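Pukari wool wash, 42 washes later
Review by Andor Kovács

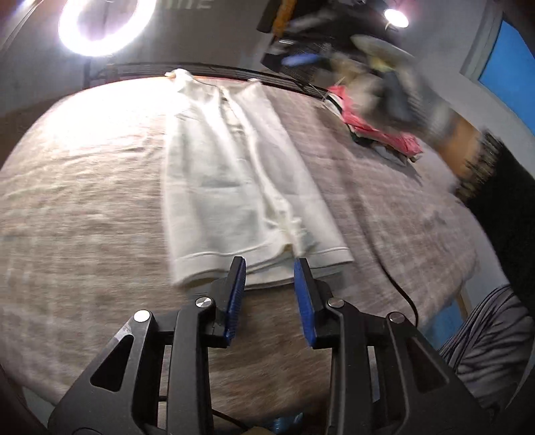

Is a special wool wash worth the money if you already have a gentle detergent at home?
For me it was worth it, but only for real wool and only in the bigger bottle.

I bought the Pukari in November, after I spoiled a grey cardigan with ordinary powder. I have written down every wash since then, 42 until now, most of them by hand in the laundry tub. The bottle is 906 mL and it is still not finished.

The good side first. It rinses out quickly, two changes of cool water and the foam is gone. The smell is weak, a little like cedar, and by the next morning I can't find it any more. My lambswool jumpers kept their colour, and the cuffs did not go stiff as they did with the Morska liquid I used before. The Morska is cheaper, but it needed so much rinsing that my hands hurt.

Now the bad side. The cap has no lines inside, so you must guess the dose. The label says one cap for a full tub, and I think this is too much – half is enough for two jumpers. Also the bottle is heavy and becomes slippery when your fingers are wet. I poured a good part of it on the floor in the first week.

On stains it is weak. Coffee came out of a cream scarf only on the third try, and olive oil did not come out at all. My neighbour Fatima Buthelezi uses a stain bar first and then the Pukari, and I do the same now.

One more thing, for drying: press the water out in a towel and leave the jumper flat, away from the heater. No wash will save the shape if you hang it.

I give it four out of five. I would buy it again, but please, Pukari, put some lines in the cap.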